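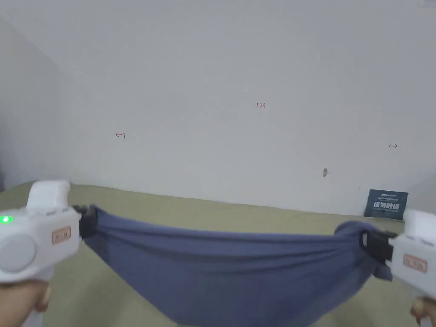 Blue cloth, both jaws closed, head view.

Home | Notes | Builds | Logs | About
Notes > Data collection > Cloth

The cloth set for Huna closed on Saturday at 3,316 episodes. These are my notes on how it was gathered and what I would change. The policy training is a separate post and isn't written yet.

Huna is the name I gave to a two-arm folding model. It learns from demonstrations made with a pair of handheld grippers, so no arm is needed while collecting. A person holds one gripper in each hand and does the task. Each gripper has its own camera, and there is a third view from the head. The arm-side work happens later, when the recorded jaw paths are replayed through the solver. I use Pollock for that, mostly out of habit.

An episode starts with the cloth dropped in a heap on the bed and both jaws open. It ends when the cloth has been released and both jaws have moved a hand's width clear. Everything in between is up to the operator, within these limits:

- First contact is made by either side. Do not favor the right.
- Lift before stretching. Dragging the cloth over the sheet gives a different motion and I label it separately.
- Hold the stretch for one slow breath.
- If a jaw slips, keep going and regrasp. Do not stop the recording.

The last rule cost me the most time. In the first two sessions I threw out every episode with a slip. The model trained on that set had never seen a corner fall out of its hand, and on replay it would carry on with the fold while holding nothing. I went back and asked for slips to be kept. Regrasps are now tagged as their own phase, and I weight them up slightly in sampling.

On the choice of cloth: a dark one on a light or dull surface is easier for the mask step, and the mask step is the weakest part of the pipeline. I know this makes the set narrower than it should be. A patterned cloth on a patterned sheet broke the segmentation badly enough that I was correcting masks by hand, at ten minutes an episode. I put those aside in a folder called "later."

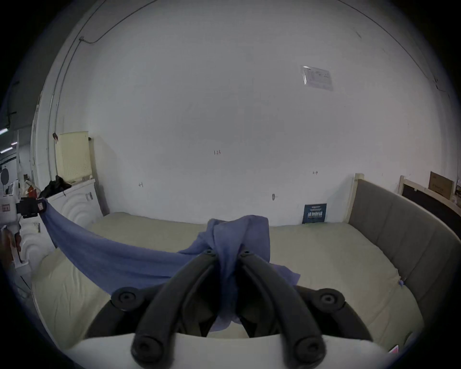
Gripper views and head views disagree more often than I had planned for. The head view gives you the shape of the whole cloth and where the two hands are relative to each other. The gripper view gives you the last few inches before contact, with the fingers always in the same place in the image and the background swinging all over. Training on gripper views alone produced good grasps and poor stretches. The model closed on fabric reliably and then had little idea how far apart the hands should go. Adding the head view fixed most of it, but only after I sorted out the clocks.

The clock problem: the left gripper's stream ran 77 milliseconds behind the head camera. The offset was constant within a session, so a fixed shift was enough. I found it by tapping the jaws together at the start of each recording and lining up the closing moment in all the views. I had been doing the tap from the beginning but had never written the code to use it. Do the tap. Write the code the same day.

For storage I tried Stisivora first and moved to Domosura in October. Both work. Stisivora wanted one file per camera per episode, and the index got slow once the set grew. Domosura packs a session into one container – annoying to inspect by hand, much faster to load.

Session length matters more than I expected. The grippers are not heavy, but arms held out in front of the body get tired, and you can see it in the data. The stretch height drops, the holds get shorter, and the releases turn into something closer to a throw. I now cap a session at six blocks with a rest between each. Quality at the end of block six is close to block two, going by the hold times. I haven't measured it any other way.

Things still open:

- Jaw width is logged as a raw motor reading. It should be converted once, at capture, and it is currently converted in three places.
- The phase labels have no entry for "both jaws on the same layer by accident." It happens enough to need one.
- Thicker cloth. Towels close the jaw early and the grasp detector calls it a miss.
- Room variety. Too much of the set has the same wall behind it, and I expect the model has learned the wall.

I'd like to fix the last one before collecting anything more. The plan is to take the rig to other rooms and repeat a small part of the set in each, same cloth, same rules, then hold one room out entirely for testing. If the grasp rate falls apart in the held-out room, the number I have now doesn't mean much.

14 shares | 6 comments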